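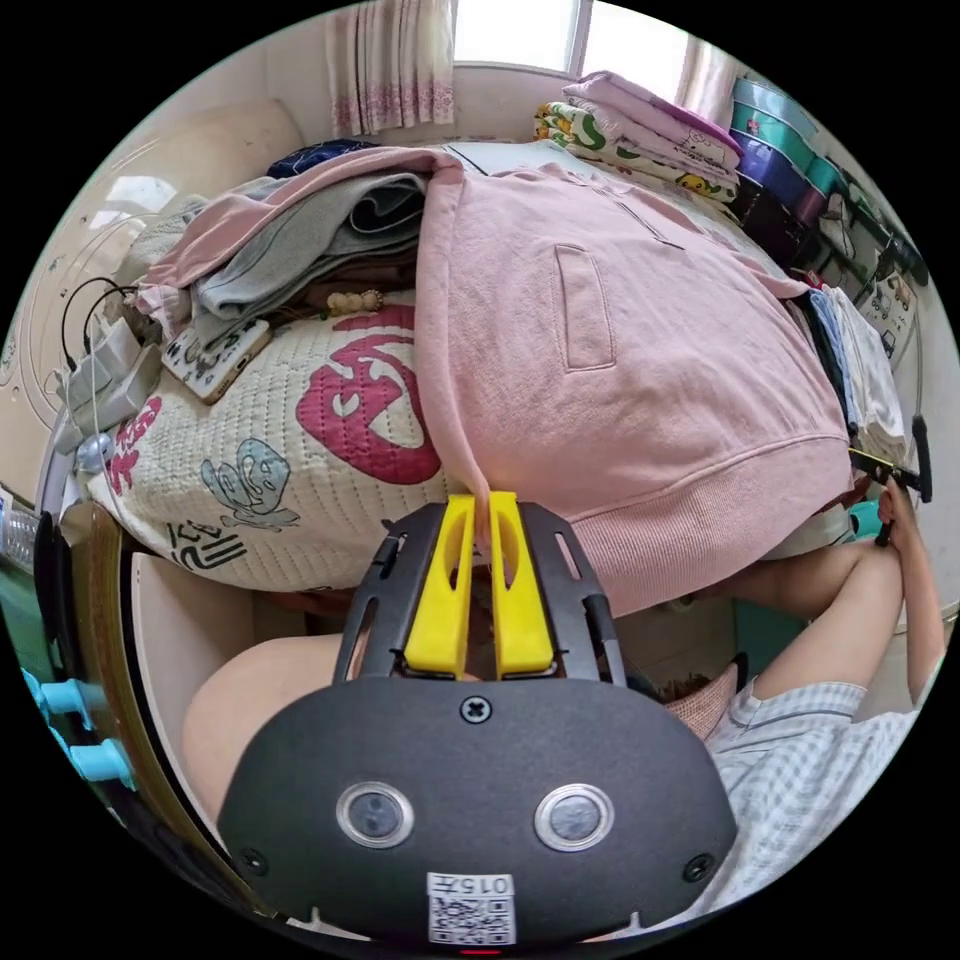 Jaw slip is the reason this release is smaller than the last one. The Kadach laundry set covers folding and stacking with two hand-held grippers, and for most of January it also covered a fault we took for bad technique. Knits were the worst of it. A ribbed hem like the one on the pink sweatshirt would sit between the yellow fingers, the log would say closed, and somewhere in the lift the garment would leave. The log went on saying closed. It was very loyal about that.

What went wrong

The width reading comes from the drive side, so it reports where the fingers ought to be. On the Bickerstaff build, a set screw in the left linkage backed out a little with every hard pinch. After enough pinches the fingers could spread under load while the recorded width stayed put. Berkay Taşdemir found it by pulling a dish towel out of a gripper that claimed to be holding it — a test we could have run in the first week for the price of a dish towel.

By then we had 330 episodes recorded. We had also written two pages of advice to operators on pinching with more conviction, which loosened the screw faster. Those pages have been withdrawn.

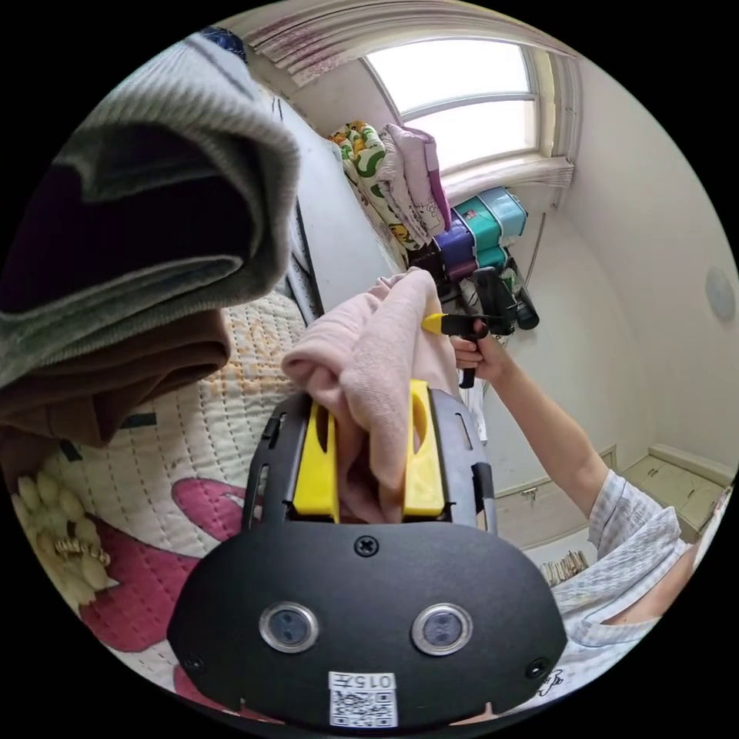 Two-handed lifts gave the fault away more often than single ones, with each tool pulling against the other and the weaker grip losing. If you train on those, read the slip column first.

What we changed

Thread locker on the set screw, and a pull check every 5 episodes. A failed check flags everything back to the last good one. That throws out some perfectly decent folds, and we have made our peace with it.

What is in the files

80 episodes carry slip = 1. They are included. Do not treat their width values as ground truth. Another 3 have no pull check on either side and carry slip = -1, meaning we forgot.

Known leftovers

Timestamps on the Zevden sessions drift against the video. Unrelated, still annoying.

The Furnby loader drops the slip column without a warning. Use the plain reader until that is patched.

Last edited 12/06/2021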